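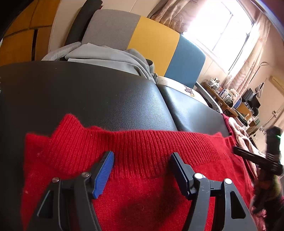 Can the twine-arm spreader roll out a net-wrapped bale, or is it only good for twine? It handles both, as long as you cut the net off first and start the bale with the loose end facing the back of the truck.

That was the question I got most after my last post, so I'm putting it up top for the digest readers. Now to Kumudini's message, which deserves a proper reply!

Kumudini Khan wrote:
> I read your notes on the bale unroller twice and I'd like to try
> building one for our place outside Zendville. We feed 2 bales
> a day in winter and my father still pushes them down the hill by
> hand. A few things I couldn't work out. How did you keep the arms
> from spreading under load? Did you run hydraulics or a winch? And
> would you trust it on a bale over 1000 pounds? Our baler makes them
> big and I don't want to bend somebody's tailgate.
> Also, is the drawing with the offset hinge still the right one? The
> two versions in the archive don't agree.

Kumudini, I'm so glad somebody is going to build another one. I was starting to think mine would be the only one in the world.

Arms first. The early set did spread, and badly. I had them pinned to a single crosspiece, and the first heavy bale opened them up like a wishbone. Wekesa Makori looked it over and told me to box in the crosspiece and run a second bar behind it, about a hand's width back. I did that in October and they haven't moved since. Use thicker wall tube than you think you need for that second bar (mine came off an old Nørgaard seed drill that had been sitting in the fence row for years, and it was free, so I can't tell you what it would cost new).

I run a winch. Hydraulics would be faster and I'd love to have them, but our truck has no remotes and I didn't want to add a pump. The winch is a used Celport with the cable swapped for synthetic rope. It's slow — you'll have time to drink half a cup of coffee while the arms close — but it holds, and in freezing weather slow is fine with me.

As for weight, I put mine over the scale at the co-op with the heaviest bale I could find. The bale and spreader together came to 2243 pounds, and the spreader alone is 326, so you can do the subtraction. It carried that bale across the lot and back with no trouble. I would not do it every day on a half-ton truck. The rear springs were not happy, and steering got light enough that I noticed. Faraji Makokha runs his on a flatbed with helper springs and says he forgets it's back there.

The offset hinge drawing is the right one. The other is from before I moved the pivot and I should have pulled it. With the pivot in the old spot the bale rubs the bumper as it turns, and you end up with a nice polished stripe and a wad of hay jammed in the hitch. Wekesa Ogola found that out for me, sorry again! If your copy shows the pivot lined up with the middle of the crosspiece, throw it out.

Two changes I'd make if I were starting over. Put grease fittings on the spinner cones from day one. I drilled mine in afterward with everything already welded and it was a miserable afternoon. And make the cones removable. Mine are fixed, and when a tooth bends I have to lie on my back with a torch.

Wafula Lema is working on a version with a small ground-driven wheel so the bale unrolls at the same speed no matter how fast you drive. He's calling it the Druvevance and he has the wheel and the chain side done. I've seen it go across his yard empty and it runs beautifully. I'm bugging him to post his sprocket sizes here, and if a few of you would bug him too, I think he'd give in.

Kumudini, send me your bale diameter and the width between your frame rails and I'll mark up the drawing for you. Don't cut the arms until we've talked. They're the one part I had to make three times.

Does anybody have a good source for the cone teeth? The place I used has closed.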